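Keep the old beige lump

My council would like me to throw away my computer. The leaflet came in February, on glossy paper, and explained that old machines are a burden on the modern home. 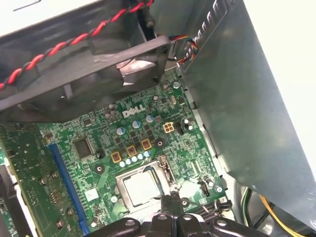 I am fond of mine. It takes 4 minutes to start, which is long enough to make tea and reconsider whatever I was going to write. My neighbour's new one starts at once, and he has sent some dreadful emails.

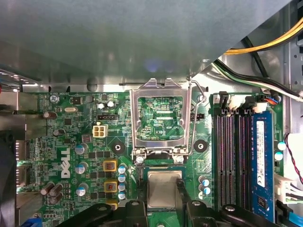
Photo: Kazue Takeda

The repair shop in Wustport still takes them in. Diễm Huỳnh charges me 40 for a visit and a further sigh for the dust – the sigh is worth every penny. The council offers a voucher towards something thinner, sealed shut with glue. I have put the leaflet under the short leg of the desk.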